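Okerov Brilham Work Table, Fixed Height

Item code: BR-225
Lead time: shipped from our Brovatgate warehouse

The Brilham is a fixed-height work table for packing rooms, repair shops and small assembly areas. It comes flat in two cartons and goes together with one hex key, which is in the box. The top can be used either side up.

Load rating is 300 kg, spread evenly over the top. For a single heavy item placed in the middle, such as a vise or a press, stay under 200 kg or order the center leg kit. The feet screw in and out to take up an uneven floor. Set them before you load the table, and check them again after the first week.

The top is 118 cm wide on the standard size. A longer top, 225 cm, is made to order and can't be returned once cut. Both sizes use the same legs, so you can buy the standard table now and change the top later. 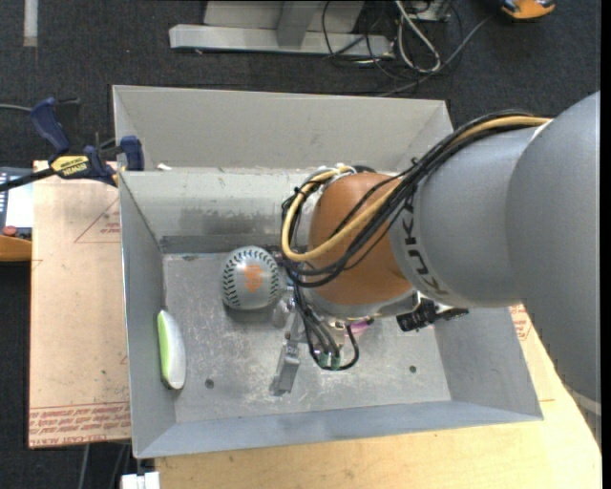 Sheet-metal bin on a work table.

Bins, trays and totes are sold separately. If you plan to leave metal bins on the table full time, we suggest the Bravo mat. It stops bins from sliding and keeps their bottom edges from marking the top. The mat is cut to the size of the table and lies flat without glue. Wipe it with dish soap and water. Do not use solvent on it.

What's in the box
Top panel
Four legs with screw-in feet
Two side rails and one back rail
Bolts, washers and hex key
Instruction sheet

Options
Center leg kit
Bravo mat, standard or long
Lower shelf (standard size only)
Locking casters, set of four. Casters lower the load rating to 200 kg.

Care
Tighten all bolts after the first month, then twice a year. Replacement feet and bolts are kept in stock. Have the item code ready when you order them, as older tables use a different thread.

Questions before ordering
Natália Říha handles sizes, made-to-order tops and quotes for more than one table. Recep Coşkun handles spare parts and delivery damage. Please report damage before you put the table together, and keep both cartons until you have checked the contents against the list.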